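Notes on running the clutter sweep, Friday, May 8, 2020. For Corey and Tyyne mostly, since you two are picking it up next week. Typing fast, fix what you find.

## What you're trying to get

A success curve for the grasp policy as the counter gets busier. Same target, same start pose, more stuff. One curve per policy. We have two policies right now, Ruawai (old) and Vurnalano (new one, trained on the bigger object set). The question is whether Vurnalano holds up better on a full counter or just looks better because Kirsty's first runs were on easy layouts.

Everything is in sim. Don't touch the real arm for this.

## Before you start

- Pull the sweep branch. Not main. Main still has the old collision margins.
- Check that your scene seeds file is the February one. If the first line says anything else, stop and ask Leonie.
- Clear your cache folder. Stale meshes load silently and you'll lose an afternoon.
- Enough disk. Wrist and side renders both get saved, every episode.

## Step 1: build the layouts

Run the layout script with the clutter level set to 28. That's the cap on placement attempts, not the number of objects you end up with. Rejected placements just get dropped. So two layouts at the same level can look pretty different, and thats fine, we log the final count seperately.

Objects get sampled without regard to whether they belong in a kitchen. On purpose. If you only sample cups and bowls the policy learns a size prior and the curve goes flat for the wrong reason.

Open a handful of layouts in the viewer before you launch anything. Look for objects sunk into the counter, objects floating, target fully hidden from the side camera. Delete those seeds from the list. Don't edit them by hand, we tried that and the physics state stopped matching the saved poses.
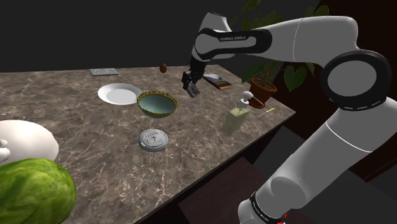 *Side view, arm over the back of the counter with nothing in the gripper. Egg, plate, bowl and soap dispenser all on the same surface.*

Small round things near the far edge are the ones to watch. Eggs especially. If a seed lets the egg drift during the settle phase, it goes off the edge and your layout has one fewer object than the log says. Settle check catches most of this now (thank you Auður) but not all.

See-through objects are the other headache. Renders OK, depth doesn't always. If depth has a hole where the bottle should be, keep the seed but tag it `clear`. We report those on their own.

## Step 2: settle and freeze

Let physics run for 5 seconds of sim time, then freeze and save. Shorter and the tools with thin shafts are still rolling. Longer buys you nothing.

Then reload the saved state and compare. Poses should match to the tolerance in the config. If they don't, wrong branch, see above.

## Step 3: run the policies

Each layout gets 8 episodes per policy. Same noise seeds for both. This matters more than anything else on the page. If Ruawai and Vurnalano see different noise you can't pair the results and you need way more episodes to say anything.

Full sweep is 1140 layouts. Start it on the Zendico cluster at night, not your workstation. Use the low priority queue or Kirsty will come find you.

An episode ends when:

1. target is lifted and held above the height threshold
2. timeout
3. the arm hits the counter or pushes any non-target object off it

Number 3 counts as a failure even if the target ends up in the gripper. Old script didn't do this. Any Ruawai number from before the change is too generous, don't put it in a plot next to the new ones.

## Step 4: score it

Run the scoring script on the output folder. You get one row per episode. Group by final object count, not by clutter level. I got this wrong the first time and the curve had a weird bump in the middle that I spent a day explaining to people.

Confidence bands: bootstrap over layouts, not episodes. Episodes in the same layout are not independent. Bands come out wider. Leave them wide.

Plot the paired difference too. That's the figure Leonie wants for the Vimenstead writeup.

## What I've seen so far

Partial runs only. On sparse layouts the two policies are basically tied. The gap opens up once things sit close enough that the fingers have to come in at an angle. Vurnalano seems to pick the angled approach earlier. Ruawai comes straight down, clips a rim, times out.

Tall leafy plants hurt both. My guess is the forearm, not the grasp: the wrist path is clear but the planner gives up near the foliage. Not tested. If you have time, rerun the plant seeds with leaf collisions off and see if the dip goes away.

## If it breaks

**Job dies in the first minute.** Missing mesh. Check the asset path in the log.

**All episodes time out.** Gripper units. Config wants meters.

**Scores look amazing.** Failure rule 3 is off. Turn it back on.

**Renders are black.** Light didn't load with the scene. Physics is still valid, so the scores are OK, but re-render before anyone uses the pictures.

Tyyne, the plotting notebook is in the same folder as this file. Corey has the queue password.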